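Piltden counts its returns by fiber

Sulastri Hartono runs the textile grading floor at Piltden, a secondhand clothing sorter that handles 3000 garments on a full shift. Her subject is knitwear, and specifically what happens to it between the donation bag and the resale rack.

The first check is fiber content. Labels are read where they survive, but Hartono does not treat them as final. "A care label tells you what the maker declared," she said. "It doesn't tell you what six years in a dryer did to it." Garments without a label go to a burn test on a yarn pulled from an inside seam. Wool self-extinguishes and leaves a crushable ash. Acrylic melts and leaves a hard bead. Blends do some of each, and those are graded as blends with no percentage given.

The second check is dimensional. Graders lay the garment flat and measure chest width and body length, then compare the ratio with a table developed with Grarno, a knitting mill that closed its own sampling room in November. A felted sweater loses length faster than width. "If the ratio is off, I want it pulled before anyone looks at the color," Hartono said. "Color sells it to the grader and then we get it back."

Returns are the figure she watches. Before the table was adopted, 18 percent of knitwear sold through the Stement online shop came back. The rate is now 11 percent. She attributes most of the change to measurement and a smaller part to storage. Knits used to be hung. They are now folded and shelved, no more than a forearm high, because shoulder distortion from hangers was being reported by buyers as a sizing fault.

Pilling is handled last. Hartono allows a battery shaver on plain stitch and forbids it on anything raised. "A cable stands proud of the ground fabric. The blade takes the top of the cable first, and you've cut the yarn before you've touched the pills." Cabled pieces are done by hand with a comb, working down the column.
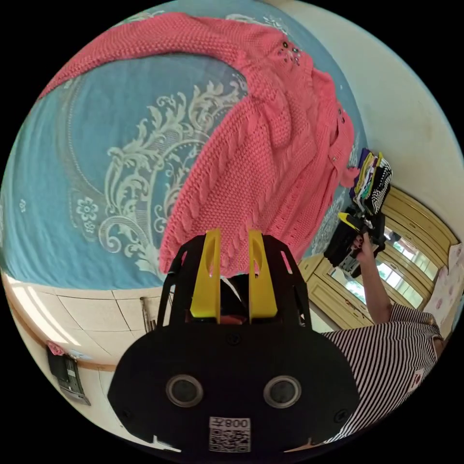 Care and Repair

Trim changes the procedure again. Sequins and beads are checked for loose thread ends on the reverse, and a garment with any is held for stitching. Buttons are tugged once each. Missing ones are replaced as a full set if no match is found in the Chin catalog, the supplier Piltden uses for small orders.

For washing at home, Hartono recommends cool water, a neutral detergent and a flat surface for drying. She does not recommend wringing. "Roll it in a towel and press. A wet rib at the hem will stretch under its own weight, and it doesn't always come back."

She expects the ratio table to be extended to cardigans next. Plackets complicate the chest measurement, and 2 methods are being compared.

Last updated: 7th September

Contact | Copyright Piltden | Back to top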